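Home | Tickets | Knowledge base | Sites | Log out

Ticket 2516 – Card reader drops offline, Faltby hall
Opened by Albane Gilbert, June
Status: resolved

Reported 9.40 am
The card reader on the refreshments till at Faltby keeps losing its connection. It shows the Zovlow start screen, takes one or two payments, then says "No network". Turning it off and on brings it back for a few minutes. The till itself stays online throughout. The reader at Flurkthorpe is the same model and has no trouble.

10.15 am – Joar Engebretsen
Asked for the reader's network page. It is on the hall wifi, signal 80 per cent, so a weak signal looks unlikely. Asked Albane to forget the network and join it again. Same fault after two payments.

10.50 am – Joar Engebretsen
Checked the router remotely. The log has the reader asking for a new address every 60 seconds, and the router refusing some of the requests. Other devices on the same wifi are not doing this. Restarted the router at 10.55. The reader stayed up for a quarter of an hour, then dropped again.

11.30 am – Albane Gilbert
Swapped the power lead for the one from the office. No change. Also tried the reader on battery only, in the side room and then next to the router. No change in either place. We are taking cash for now and writing down anyone who wants to pay later. 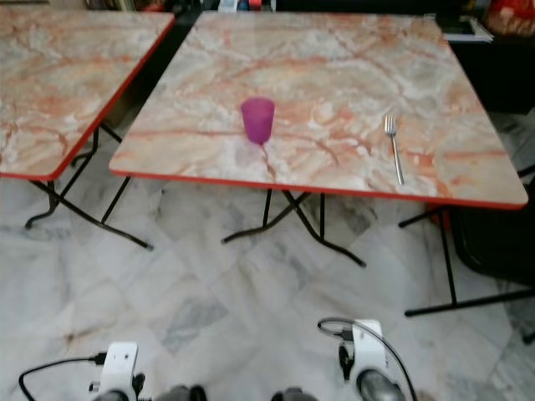

12.20 pm – Joar Engebretsen
Found a clash. The reader had been given a fixed address when it was set up at Westerberg, and that setting came with it when it moved to Faltby. The hall printer has the same address. When the printer wakes up, the reader loses its connection.

Steps taken:
1. On the reader, Settings, Network, Advanced. Changed "Manual" to "Automatic".
2. Restarted the reader and checked it had picked up a new address.
3. Reserved the old address for the printer on the router.
4. Sent a test page to the printer while Albane put through a small payment. Both went through.

2.45 pm – Albane Gilbert
No drops since the change, and the lunch payments all went through. One payment from this morning shows as pending on the Zovlow page. Do I need to do anything with it?

3.05 pm – Joar Engebretsen
No, leave it. It was never completed at the reader end and should clear overnight. If it is still there tomorrow, reopen this ticket and add the receipt number.

I will check the two spare readers at Westerberg for the same setting before they go out – separate ticket raised for that. Closing this one.

This site uses cookies to keep you signed in. Accept | Manage settings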